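Mending nights and mushroom soup: an afternoon with Rhonda Turcotte

I'd been meaning to get over to Plirkside since February, when a reader wrote in to say that the clothes swap there had changed how her whole street dressed. Big claim! So I got the bus out from Prirkley, missed my stop, walked back along the canal and turned up at Rhonda Turcotte's kitchen door with mud up to my knees. She gave me a towel and a bowl of mushroom soup before I'd even found my notebook.

Rhonda started the swap five years ago with a rail borrowed from her sister and a pile of her own work blouses. "I'd left the building society and I had all these blouses," she told me. "Cream, pale blue, cream again. I couldn't look at them. I thought, someone must have an interview coming up."

Someone did, and she brought a coat in return, and the coat went to a man who brought three jumpers, and so on. Last winter 67 people came through the door on one evening and they had to open the fire exit to let some air in.

I asked her what goes first. I'd have guessed coats, but no.

"Sweatshirts," she said, straight away. "Anything soft with long sleeves. You put a bright one out and it's gone before I've got the lid off the biscuits. Jeans are the opposite. Everyone brings jeans and no two people agree what a size 12 is, so they go round and round. There's a pair I've seen at every swap since we began. I'm quite fond of them now."

And what about the state of things when they arrive? (I was thinking guiltily of a bag I'd once left outside a charity shop.) Rhonda pulled a face. She doesn't mind a missing button, she said, and she doesn't mind bobbles, but she does like people to turn their pockets out. She's had tissues, bus tickets, half a sausage roll. Every piece gets spread out flat before it goes on the rail, front and then back, and she goes over the cuffs and under the arms by daylight if she can, as those are the bits that give up first.

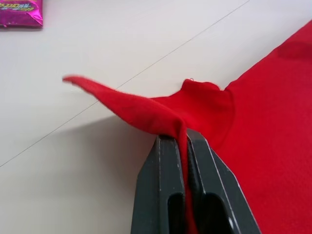 Noémie Sandhu thinks Rhonda is far too soft about all this and would send back half of what comes in. She'd wandered through from the garden by then and had helped herself to the bread. "We had 480 things in the back bedroom at one point," she said, "and I couldn't get to the window. If it's gone at the elbow, it's a rag. Call it a rag and cut it up." Rhonda said that elbows could be patched. Noémie said they could, but were they ever? It had the feel of a conversation they'd had before and rather enjoyed.

The patching does happen, as it goes, on mending nights, which grew out of the swap. Giang Ninh teaches darning at one end of the table and takes up hems at the other, and he's got a rule that you have to do at least one stitch yourself, however wonky. I had a go at the heel of my own sock while we talked. It's lumpy. I'm wearing it now and I can feel every bit of it, but I'm ridiculously proud.

"Men come in and say their mum used to do it," Giang said. "I say, well, mine made me do it, sit down." He buys his wool in odd balls from the market at Clarkum and never tries to match a colour. He'd sooner see a green darn on a grey sock and know where it was when it needed doing again.

We got on to money, which Rhonda was a bit shy about. The swap costs £2 on the door and children are free. That pays for the hall and the heating and, in a good month, new hangers. She's been asked to put the price up and she won't. "If you've got three kids and they've all shot up at once, you're not coming out in the rain to be charged a fiver for the privilege," she said. "I'd rather wear my coat indoors."

Has it changed her own wardrobe? She laughed so much at this that she had to put her spoon down. Her cardigan was from the swap, her boots were from the swap, and the skirt had been hers to begin with, gone off to somebody else for two years and then come back with a better zip in it.

I went home with a corduroy shirt, a jar of the soup and strict instructions to bring the jar back. The next swap starts at half past six, and Rhonda says to come early if you're after children's shoes.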